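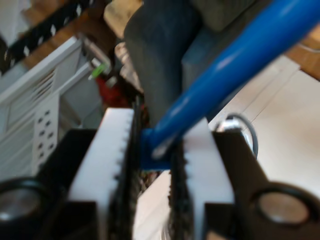 Desde que trabalho com automação, os amigos fazem-me sempre a mesma pergunta: quando é que a máquina vai arrumar a minha cozinha? Eu respondo que ainda não, e eles ficam um pouco desiludidos. Quero explicar aqui esta resposta com mais calma.

Uma garra de dois dedos sabe fechar-se sobre uma haste azul e segurá-la. Isto é um trabalho resolvido, ou quase. Mas uma tarefa doméstica não é segurar. É saber que a haste comprida bate na caixa quando o braço roda, que há uma pessoa de calças de ganga ali perto e que o chão tem de ficar livre para ela passar.

Na oficina da Oltano, onde estive nove meses, fizemos uma lista de 12 tarefas pequenas: varrer um canto, pôr ferramentas na caixa, enrolar um fio, e assim por diante. Tentámos cada uma muitas vezes, 483 tentativas no total. As tarefas com objetos rígidos correram bem. As do fio foram uma tristeza -- o fio nunca estava duas vezes na mesma posição, e o programa não perdoava isso. Um aprendiz no primeiro dia enrola o fio enquanto conversa.

Os meus colegas da Skiltden pensam que é só questão de mais dados. Talvez tenham razão, e eu gostava que tivessem. Porém, vi demasiadas demonstrações em que a mesa foi preparada durante uma manhã inteira para um minuto de filme. Na fábrica isto é aceitável, porque a fábrica pode adaptar-se à máquina: fixa-se a caixa, marca-se o chão, mantém-se a luz sempre igual. Em casa, ninguém quer viver assim.

Também não concordo com quem diz que tudo isto é brinquedo caro. Para uma pessoa que não consegue baixar-se, uma máquina lenta que apanha uma coisa do chão já tem valor, mesmo que falhe de vez em quando. Eu começaria por aí, com uma tarefa só, e deixava a cozinha completa para mais tarde.

Em abril volto à oficina para repetir a lista. O fio continua em último lugar.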